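Brarkar on the shirts: what are we getting for it?

touchline_67
Joined: November

So the club has signed Brarkar as front-of-shirt sponsor for the women's side, and the release calls it "transformative." I've read it twice. No fee, no length, one quote from Arash Ghaffari on the commercial side about shared values. Cirna was transformative too, and they left after 2 seasons.

Does anyone know what the money pays for?

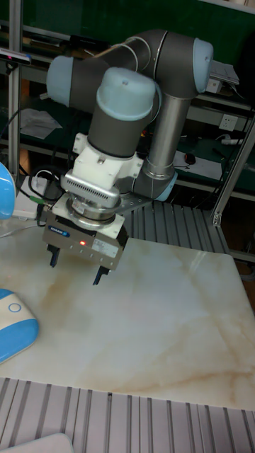
Robot arm over a marble-pattern tabletop

hedgeend
You're being harsh. The old deal with Hassanpour covered both teams and the women got whatever was left over. A separate sponsor is progress. My daughter plays under-12s and she was thrilled.

touchline_67
Glad she's happy. A separate logo doesn't mean a separate budget. Where does it say the cash stays with the women's team?

northbank_liv
It doesn't. I emailed the club and got the press release pasted back to me.
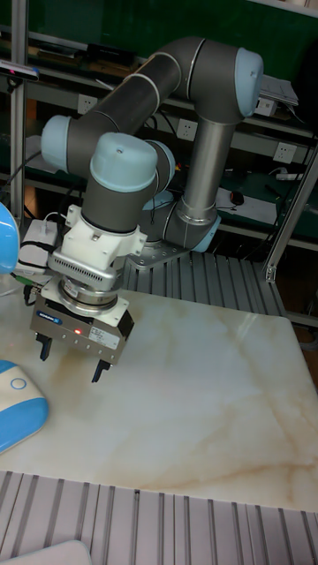 I also asked if they would still be playing at the Zuvutside ground next season and got nothing on that at all. Average gate there was 727, best was 868 for the derby. If Brarkar wants eyes on the shirt they should be pushing for a few games in the main stadium.

hedgeend
Main stadium with 868 in it would look terrible on TV.

northbank_liv
What TV?

cornerflag
I'm with hedgeend on this one. Every sponsor thread goes the same way. Clubs hardly ever publish fees, men's or women's. Wait and see if they sign a keeper before you write it off.

touchline_67
I waited with Cirna. We got a banner and a pre-season tour that was called off. If there's a full-time physio by the opener I'll come back and say I was wrong.

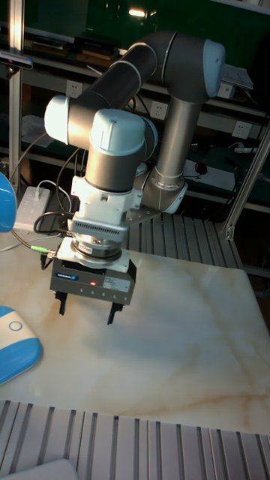
Related thread: Season ticket prices, July 2025

cornerflag
Moving over here so the other one doesn't get locked. Adult prices are up again. Did the sponsor money not help with that?

northbank_liv
Apparently not.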